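Making a Small Wardrobe Last: Washing, De-Pilling and Other Indoor Sports

Posted 7th February

I own one good merino jumper, charcoal grey, bought in Adville in 2000 and still going. It has outlived two cars and a marriage (not mine, the one I wore it to). People ask how, and the answer is dull. I leave it alone most of the time and wash it badly less often than everyone else does.

So, a few things I've learned about keeping clothes decent without handing half your pay to the dry cleaner.

Wool first. Cool water, and I mean cool. The label on mine says 30 and I treat that as a dare. Use a capful of wool wash, push the jumper under, then go and do something else for ten minutes. Don't rub it. Rubbing is how you make felt, and felt is lovely if you wanted a hat. Roll it in an old towel, lean on the towel, then dry it flat in the shade. Hanging a wet jumper gives you the arms of an orangutan.

Pilling. Everybody's jumper pills under the arms and where the seatbelt goes. A battery shaver does the job if you keep it moving and hold the fabric flat on a table. My Nisedico has lasted three winters, though the lid flies off and deposits grey fluff on the dog. A dry disposable razor works too, provided you have steadier hands than my friend Teodor Jakubowski, who now owns a vest.

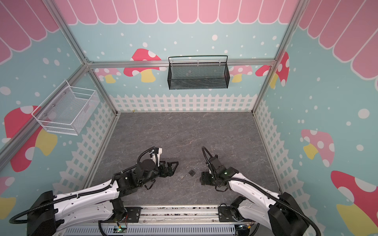

Two arms, white and black.

Collars go next. That yellowish line on a white shirt is skin oil and sunscreen, and in August, when I'm not wearing any sunscreen, it's just me. Dishwashing liquid, straight on, worked in with an old toothbrush and left for half an hour before the normal wash. Do it before the shirt has been through the dryer. After the dryer you and the stain are in a long-term relationship.

Moths. Cedar blocks smell nice and make you feel organised. What works is clean clothes in sealed bags, and vacuuming the bottom of the wardrobe, including the corner you're thinking of skipping. If you suspect a jumper already has lodgers, bag it and freeze it for two weeks. Label the bag. I once thawed a cardigan for dinner.

Jeans: inside out, cold, zip done up, and not after every wear. Radosław Dudek at the alterations counter on Bergeron Street told me most of the jeans he patches have been washed to death between the thighs. He charges $28 a patch, so I felt he was being generous with the information.

Buttons. When you buy a shirt, put a dab of clear nail polish on the thread of the top 2 buttons. It takes a minute and looks like nothing. Keep the spare buttons in one jar - one - and accept that none of them will ever match anything.

Zips that stick want a rub with a lead pencil along the teeth, or candle wax if the fabric is pale. My Tiretti raincoat gets the candle every autumn. It also gets sworn at, which I can't claim as a tip, but I've never skipped that step so I don't know what would happen.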